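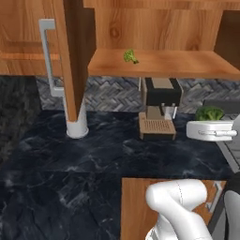
Figure 3. Simulated kitchen during a teleoperated demonstration. The upper cabinet door is open, with one broccoli floret on the shelf and a larger head in the baking dish on the counter.

4.2 Collecting demonstrations by remote control

All demonstrations for the cabinet tasks were recorded in the Gorndale kitchen environment. The operator drives the arm with a six-axis hand controller, whose motion is mapped to the end effector in the base frame. A foot pedal acts as a clutch: while it is held down the arm ignores the controller, and the operator can bring the hand back to a comfortable position. Commands are sampled at 40 Hz and stored with joint positions, gripper state and the poses of all movable objects.

We considered recording by hand guidance, using the physical Dudamis arm as a leader for the simulated one. In a pilot, hand guidance gave smoother paths in free space but poorer ones near the cabinet. Operators tended to push the leader arm through poses that the simulated arm could not reach without touching the door. The remote controller made such poses harder to enter, and it was used for every demonstration reported in this paper.

Each episode starts from a sampled layout. The sampler draws the cabinet contents, the objects on the counter and the opening angle of the door. Food items may appear in more than one place, as in Figure 3, where broccoli is present both on the shelf and in the dish. Such layouts are kept on purpose. The task instruction names the source location, and a policy that attends only to the object class will reach for the wrong item in a share of these episodes. Counter objects that the instruction does not mention, such as the espresso machine and the cup, are treated as obstacles. Contact with them is logged but does not end the episode.

The open door deserves separate mention. Its bar handle is long and stands out from the outer face, and the lower part of the door limits the space available to the forearm when the arm approaches from the left. Operators dealt with this in two ways. Some pushed the door wider before reaching for the shelf; others came in from the right and left the door alone. We did not instruct them to prefer either. Both strategies are present in the data, and Section 5.3 reports results for policies trained on each subset — the difference is larger than we expected.

In total we recorded 2542 episodes. An episode was discarded if the target object was dropped outside the counter area, if the operator released the clutch during a grasp and caused a jump in the command stream, or if the time limit was reached. After filtering, 1670 episodes remained. Labels for the start and end of each grasp were produced from the gripper state and checked by Efe Ibrahim, who corrected those in which the fingers closed on a shelf edge before reaching the object.

Replay was used as a final test. Stored commands were run open loop from the recorded initial state, and the final object poses were compared with the recorded ones.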